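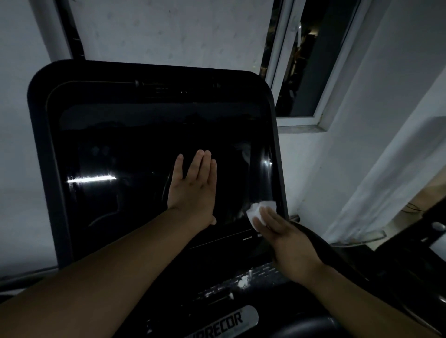

What do you use to clean a treadmill screen without leaving streaks?
A barely damp microfiber cloth, then a dry one right after, with the screen off.

Treadmill console cleaning - what works?
Iltisside Home Gym Board > Care and Repair
Posted by Eamon Costello, April 2018

I help look after the fitness room in our building. We have 3 treadmills and the consoles get grimy fast. The glass is the worst part. I switch the display off before I wipe it because the smudges show up better on black, but then I also see every wipe mark I leave. We've been using tissues and the spray that came with the room. The tissue leaves little white bits down in the ridged part under the screen and I end up picking them out.

Looking for what other people use on the glass, and how you get lint out of the ridges.

beltside_ray wrote:
Stop using tissue. It's paper and it comes apart as soon as it hits a textured surface. Get a pack of plain microfiber cloths and keep one for glass and one for plastic. Wash them without fabric softener or they smear.

For the ridges I use a soft paintbrush, the one inch kind. Brush along the rows first, then across.

mags_in_4B wrote:
I disagree about tissue. I clean the one at home with a tissue every time and it's fine if you keep it dry and only do the glass. The trouble starts when people spray first and then wipe. The glass on mine looks good and I've had it for years.

beltside_ray wrote:
Dry tissue on a dusty screen is how you get fine scratches. You may not see them until the light comes in sideways. One treadmill at home is also not the same as a room where people drip on it all day.

mags_in_4B wrote:
Fair point on the room. I still don't have scratches.

tomasz_k wrote:
Whatever you wipe with, don't spray the console. Spray the cloth. Liquid runs down the glass and sits where the screen meets the frame, and there are electronics behind that. We had a bike at my last job that started pressing its own buttons after a new guy soaked it.

Also check the manual for your model before you use anything with alcohol or ammonia in it. Some plastics go cloudy.

Eamon Costello wrote:
Thanks. I was spraying the screen directly, so that stops today. What about the handrails? They feel sticky even after I wipe them.

tomasz_k wrote:
Sticky rails are usually leftover cleaner. Mild dish soap in warm water, cloth wrung out hard, then a second cloth with plain water, then dry. Do the underside too, that's where fingers go. I do ours on Sunday night when the place is quiet.

northstairs wrote:
We bought a tub of the Zovovwood gym wipes in January, 200 to a tub. OK on the rails, bad on the glass. They leave a haze and you have to buff it off afterward, so you've used two things anyway.

beltside_ray wrote:
Same here with wipes. Rails and plastic only.

One more thing on streaks - hold the console steady with your other hand if it wobbles, but put that hand on the frame and not on the glass. Otherwise you're adding prints while you take them off. Work from the top down and do the corners last with a folded edge of the cloth. Takes me around 5 minutes a machine including the rails.

Eamon Costello wrote:
Guilty on the hand. I'll order cloths and a brush this week and leave the tissues for noses.

Comments (3)

Ansah: The paintbrush works. I use an old makeup brush on my rower, same idea.

Illow: Compressed air just blew the lint into the gap at the side of mine. I'd stay with the brush.

dee_walks: Does anyone clean under the belt or is that a different thread?

Contact the moderators | Copyright Iltisside Home Gym Board | Back to top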